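Speaker notes: Seasonal craft sessions in shared buildings
Geum Craft Programme, briefing for session leaders
Speaker: Chae-won Yeo

Opening. Welcome the session leaders and confirm that everyone has the printed handout. Questions are taken at the end of each part. The talk covers the spring paper lantern project, which replaces the painted jars used in previous years.
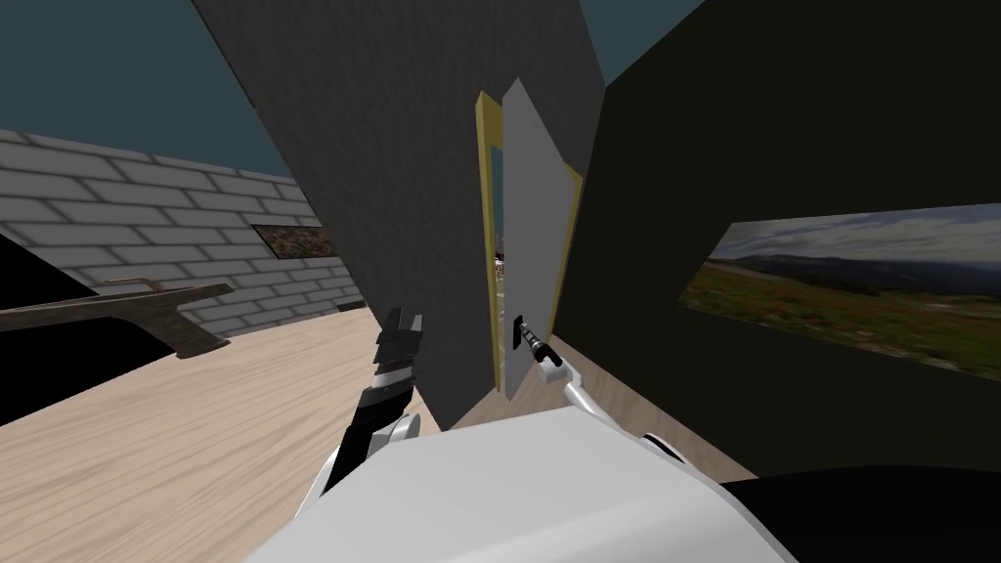
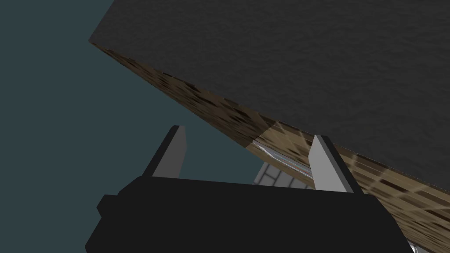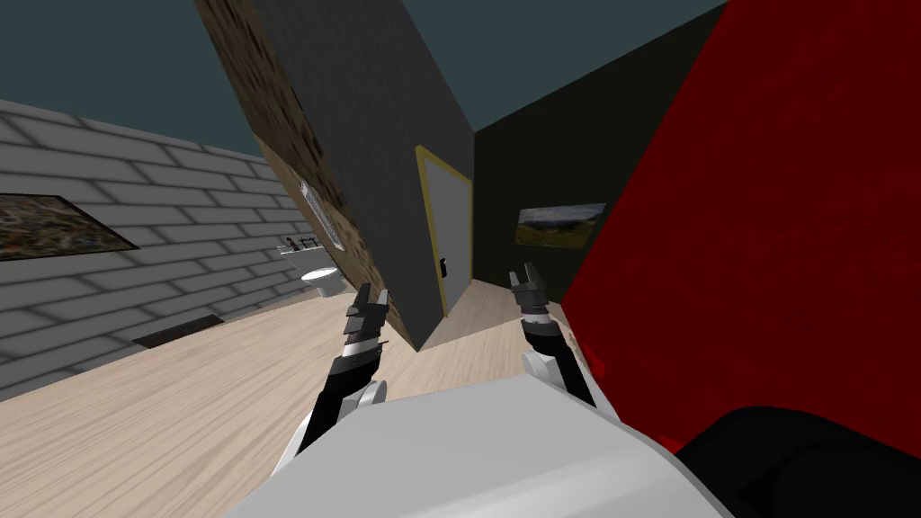
Computer-rendered views. The first shows a gripper on a door handle.

Part one: why lanterns
The programme ran painted jars for several springs. They were popular with families, but glass was awkward to store and the paint needed a full day before anyone could take a jar home. A folded paper lantern can be finished within one session and carried home flat.

In April the Flodero hall hosted the trial sessions. Attendance across the trial was 428, and 397 of those present took home a finished lantern. Pause here. The remainder were mostly younger children who left early, and we have shortened the first stage for that reason.

Mention that the trial leaders preferred the plain lantern to the one with the scalloped edge. The scalloped pattern remains in the handout for adult groups.

Part two: materials
Hold up the sample pack. Each place at the table should be set with the following:
One sheet of heavy coloured paper
One sheet of tissue in a lighter shade
A ruler, a pencil and round-ended scissors
A glue stick
A strip of card for the handle

Flerkis supplies the coloured paper in mixed packs. Leaders should check the packs on arrival, as the greens vary a good deal from one delivery to the next. Tissue is ordered separately through the Skalleo form. Please do not substitute crepe paper; it stretches under the glue and the sides of the lantern will bow.

Only battery tea lights are to be used. This applies to adult sessions as well as family sessions, and it applies to displays. Repeat this point before moving on.

Part three: the method
Work through the stages slowly with the large demonstration sheet. Invite the audience to follow with their own paper.

Fold the coloured sheet in half along its longer side and press the crease with the ruler. Draw a pencil line 3 centimetres in from the open edge. Cut from the fold towards the line, stopping at the line each time. The strips should be 2 centimetres wide for adults; family groups may cut them wider.

Open the sheet out flat. Roll the tissue into a tube and glue the long side. Wrap the coloured sheet around the tube, fixing the top edge first and the bottom edge a little higher than it would naturally sit, so that the strips bend outwards. Hold each join while the glue takes. Attach the handle last.

Common faults, with remedies:
Strips torn at the end — mend with a small piece of paper on the inside.
Tube too narrow — unroll it before the glue sets and begin again.
Handle pulling away — use a longer overlap and press it under a book.

Ask whether anyone has met other difficulties. Allow time here; in the trial briefing this was the most useful part of the afternoon.

Part four: running the session
Leaders are asked to arrive before the doors open and to lay out the tables themselves. Families settle more quickly when the paper is already in place. Finished lanterns should be named in pencil on the base and set to one side until the end.

Children may decorate the coloured sheet before it is folded, but not after the strips have been cut. Felt pens and crayons are suitable. Glitter is not permitted in any of the shared rooms, under the terms of hire.

Offcuts are to be kept. The longer pieces make good bunting and the small ones are used for the collage table in summer.

Part five: dates and forms
Session leaders should return their availability by May 27, 2026. Late forms can be accepted only where a session still has no leader. Orders for tissue should be sent with the same form, and the number of sheets must be entered even where a leader already has stock.

Closing. Thank the trial leaders. Remind the audience that the sample lanterns on the side table may be handled and taken apart. Collect the attendance sheet before leaving the room.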